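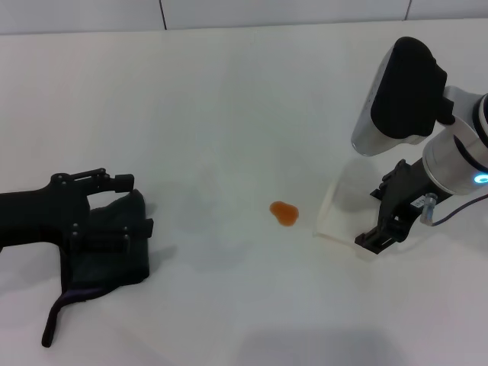 Filed under: Student Projects > Manipulation Challenge > List Archive

To: Gorkier Robotics Society, members' list
Subject: Re: Soft object task, arrangements for the second round
Date: July 9, 2024

Dear members,

Thank you to the teams who replied to the notice sent in June. The message from the Momberg team is quoted below, as it raises points that affect all entrants.

> We should be grateful for guidance on the soft object task. The rules
> state that the object must be passed between a multi-fingered hand and
> a parallel-jaw gripper, but do not say which is to make the first
> grasp. We have also found that small translucent objects are difficult
> for our wrist camera to detect on a white table. May we use a dark mat?
>
> Finally, is the clear plastic item to be treated as an obstacle or as
> part of the task? Our members have read the rule both ways.
>
> Momberg team

The society's replies are as follows.

First grasp. Either device may make the first grasp. Teams must declare their choice before the run begins and may not change it between attempts. Each team is allowed 4 attempts, and the best 2 will be scored.

Table surface. Mats, coloured paper and markings are not permitted. The white surface is a condition of the task and will be the same for every team. Teams may adjust the exposure and other settings of their own cameras during the set-up period, which has been extended to 10 minutes.

Clear plastic item. This is to be treated as part of the task. The gripper must move it clear of the working area before the handover is attempted. A run in which it is moved after the handover will be scored as incomplete. The wording of rule 5 will be amended accordingly.

Force limits. The Costa team asked separately whether the limit on gripping force applies to the hand as well as to the gripper. It does. Teams should include their settings in the written report, together with a short account of how they were chosen.

Reports should be no longer than 500 words, excluding diagrams and code. They should be submitted through the Fillum project page, where the amended rules will also be placed. Reports sent to this list will not be assessed.

Teams wishing to practise on the society's equipment are asked to reserve a session in advance. All cables must be kept outside the path of the arm, and one member of the team must remain within reach of the stop button whenever the arm is powered.

Further questions may be sent to the list, so that all teams have the benefit of the reply.

Yours faithfully,
Competition Secretary
Gorkier Robotics Society

Related messages
Soft object task: first round results
Booking the practice bench
Writing the team report: guidance for new members
Calibration of wrist cameras

This archive uses cookies to remember your reading preferences. Accept | Manage settings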